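Progress report to the fund manager, Hendari Small Places Fund
Project: shared tableware library, Flesley
Period covered: the second stretch of the grant, to the end of March
Prepared by: Lindalva Pacheco

Summary

The library is open and lending. It is lending less than we said it would, and mostly to people who would probably have managed without it. I was asked for a plain account and have tried to give one, including the parts where I think the original application promised too much.

What we said we would do

The application proposed a stock of good tableware that anyone in Flesley could borrow for a party, a funeral tea or a christening, so that fewer people bought things for a single afternoon or fell back on disposables. It claimed that this would save money for households, cut waste and "bring neighbours together over a shared table". The first two claims can be tested, given decent records. I have never known how we would test the third, and I would ask that it be dropped from the reporting form.

Stock

We now hold 1,071 pieces. That figure sounds healthy and I would be careful with it. It includes every teaspoon. Cutlery makes up the bulk, followed by side plates, and the things people ask for by name are a small part of the whole.

The large dinner plates from Buveck arrived complete and have worn well so far, though they are heavy and one borrower gave up on carrying two crates to her car and took one. The cups came from a closing tea room and do not all match. I was told that borrowers would find this charming. A few do. Several have asked for a matching set and gone away when we didn't have one.

Serving pieces are the exception to my general gloom. The tiered stands go out more often than anything else, and the pale blue one with the scalloped plates and the gold-coloured rod is requested so regularly that it has its own page in the booking folder. People see it on the table when they come in to ask about cups, and they change their minds about what they are borrowing.

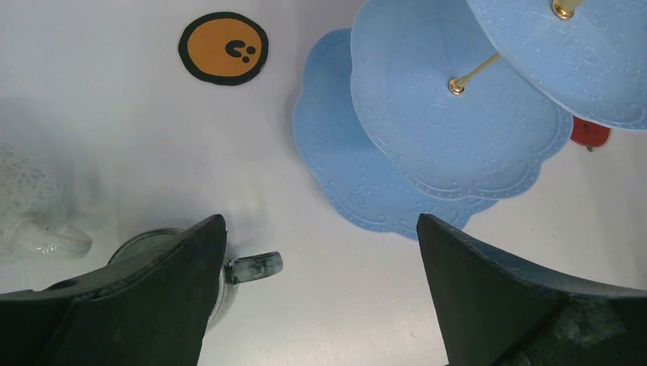 Boonyarit takes a different view of all this and has asked for it to be recorded. The stands are a distraction, in his opinion, and we should stop counting their loans as success: a person who borrows one stand and buys paper plates to go with it has saved nothing and thrown away just as much. He would lend stands only with a full set of plates.

I think he is right about the counting and wrong about the rule. We have no evidence of what people put next to a borrowed stand, because we have never asked them. A question has been added to the return slip. Until the answers come in, neither of us should be claiming anything.

The stands do bring work of their own. The raised flowers and swirls on the blue one hold icing, and it takes a soft brush and some patience to get it out. Tiered stands are also awkward to store. Left assembled they take up a shelf that would hold a crate of side plates, and taken apart they come back with a fitting missing. We have tried it both ways and now keep them assembled.

Loans

There were 5 loans in the first month of this period and 4 in the second. March was better, helped by a run of family parties, but I would not draw a line through it and call it growth. The same few households appear again and again in the book. They are pleasant and careful borrowers, and they already own a good deal of tableware.

Those the application named as the main beneficiaries, families in the smaller flats with no cupboard space, have hardly used us. I suspect the deposit is the reason. It may also be the opening hours, which suit the retired, or the walk up from the flats with something breakable in your arms. The application assumed that if the plates were there, people would come for them.

Breakages

Lower than budgeted. One crate was dropped on the steps and several side plates went with it. Two cups lost handles. I would like to report that this shows how well the stock is looked after, but with so few loans there has not been much chance to break anything.

Money

Of the 500 pounds set aside for replacements, very little has been touched. I ask permission to move part of it to padded carriers with proper handles, and to use the remainder to cover deposits for first-time borrowers until the summer. If that makes no difference to who comes through the door, we will at least have ruled out one explanation.

The waste figure

The form asks for the number of disposable items avoided. Our last report arrived at its figure by multiplying every piece lent by one disposable equivalent. I have looked at that sum again and cannot defend it. A cake stand does not replace a paper cake stand, as most people would simply have used a plate from the kitchen. Please treat the earlier figure as withdrawn. I have left the box blank this time.

Next period

We will try one evening opening each week, from six until eight. The return slip will carry the new question. The odd cups will be sorted by shape and offered in smaller lots, which was suggested by a borrower and ought to have occurred to us. No further stock will be bought, stands included, however many people ask.

I would welcome a visit from the fund before the next instalment is agreed, preferably during an ordinary opening, so that you can judge the level of use for yourselves. The booking folder and the breakages book are both kept by the door.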